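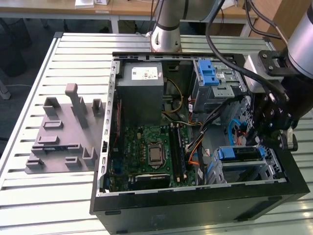
# Jandonstead tip to take old electricals all week from March

22 November 2018

Households in Jandonstead will be able to drop off broken and unwanted electrical goods on any day the tip is open from next March, the district council has confirmed.

At present the Mill Lane site takes small electricals on Saturday mornings only, and anything larger than a microwave has to go to Isteck. The new arrangement covers everything with a plug, a battery or a cable, including televisions, washing machines, kettles, power tools, lamps and computers. Fridges and freezers will be accepted as well, but drivers will be asked to go to the far end of the yard, where they will be kept under a separate roof.

The change comes with a new contract. Walleven, which already collects garden waste in the district, will run the electricals yard for five years and will take over the weighbridge at the same time. Haulage stays with Dağdelen, the family firm that has moved skips from Mill Lane since the site opened.

Radosław Wysocka, the council's waste manager, said the Saturday opening had never suited people who work weekends.

"We get the phone calls and we get the kettles left at the gate," he said. "If you finish a shift at three in the afternoon and the tip is open, you should be able to use it. It was time we sorted it out."

The council recorded 512 cases of fly-tipping in the last financial year. Electrical goods were found in almost 400 of them, most often televisions and vacuum cleaners, and the worst spots were the lay-by on the Isteck road and the track behind the allotments. 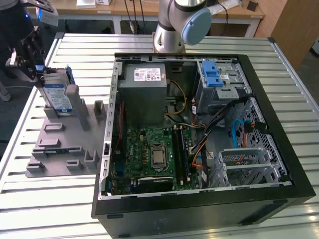 *A desktop computer with the side panel removed.*

Goods brought to the yard will be sorted into those that can be used again and those that can't. Items in the first group will be tested for electrical safety and sold from a shop to be fitted out in the old gatehouse. The rest will be sent away to be broken down for metal, plastic and glass.

Prices in the shop have not been set. Walleven said most small items would be cheap enough to buy with the change in your pocket, and that washing machines and cookers would be sold with a short guarantee. Money from sales will go towards the cost of running the yard, with any surplus returned to the council.

Nikola Zieliński, who will manage the site for Walleven, said she expected lamps, radios and irons to make up most of what is sold.

"A lot of it only needs a fuse or a new flex," she said. "People clear a house and they haven't got the time to find that out. We'll have a bench and somebody at it."

She asked residents to leave cables and remote controls with the item they belong to, taped on if possible. Chargers can be left in a box by the gatehouse door. Loose batteries should be handed to a member of staff and must not be put in the skips. Printer cartridges should be taken out first, and the same goes for vacuum cleaner bags.

Anyone handing in a phone, tablet or computer is advised to copy off what they want to keep and then clear their personal files. Staff will not be able to return an item once it has been booked in, or to recover photographs or documents from it.
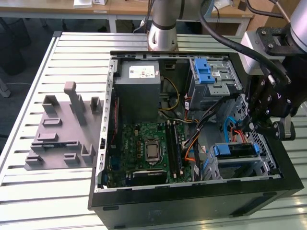 *Inside a desktop computer, with the power supply and the green motherboard.*

The council's cabinet agreed the plan without a vote. Some members raised the question of traffic on Mill Lane, which narrows by the chapel and already backs up on bank holidays. Mr Wysocka told them that spreading visits over the week should ease the Saturday queue, and that the road would be watched through the summer. A separate exit on to Quarry Road was looked at two years ago and turned down on cost.

Residents of the lane have asked for the gates to stay shut until after the school run. The council said opening hours would be published after Christmas, once staffing had been agreed.

The tip at Isteck will carry on as now. Its electricals bay has been full on several occasions this autumn, and drivers from Jandonstead have been turned away at the gate. The council expects it to be quieter once Mill Lane is taking the same goods.

Small businesses will still need a trade waste permit and will not be able to use the household yard. That includes landlords clearing a let property, a point the council said had caused arguments with site staff in the past. Permits can be applied for at the council offices or by post.

The collection of bulky items from the kerb is not affected. It must be booked in advance and the charge is unchanged. Crews will take up to two large appliances on each visit, provided they have been disconnected and can be reached from the pavement. They will not go into a house or garage to fetch them.

Work on the yard will begin in the new year with resurfacing and drainage. Part of the car park will be fenced off while this is done, and the bottle banks will be moved next to the garden waste bays. The clothes bank will go altogether, as the charity that emptied it has ended its agreement. 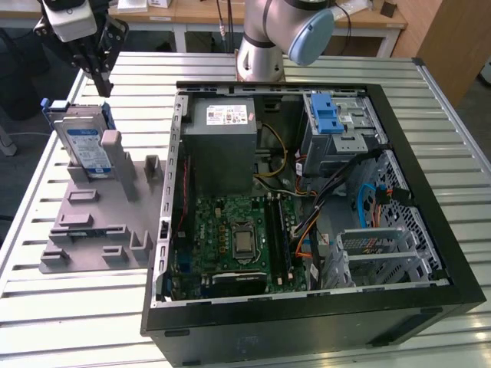 **Do I have to show proof of address to use the electricals yard?**

Bring a council tax bill or a driving licence with a district address on it, as you would for the rest of the tip. Staff will ask to see it at the weighbridge.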